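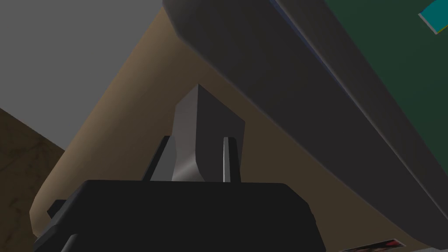

**Hybrid sat for weeks, 12V battery flat. Charge it or replace it?**

Used hybrid hatchback, bought from Todorova in Cillammont. Parked through most of February. Now it won't go into ready mode and the dash flickers. Meter shows 10 volts at the terminals. The battery is original as far as I know. Is it worth charging?

— Esi Boateng

**Milovan Petkov**

Charge it once, slowly, with a smart charger, then let it rest overnight with nothing connected and measure again. A healthy one should hold above 12.4. At 10 volts you may have a dead cell, and no charger fixes that. If you replace it, match the type in the manual — many hybrids with the battery inside the cabin need a vented AGM. Check for a drain too. Mine was a dashcam wired to a permanent live.

**grumo17**

just get a new one, i paid 485 at the dealer fitted which was a ripoff but it starts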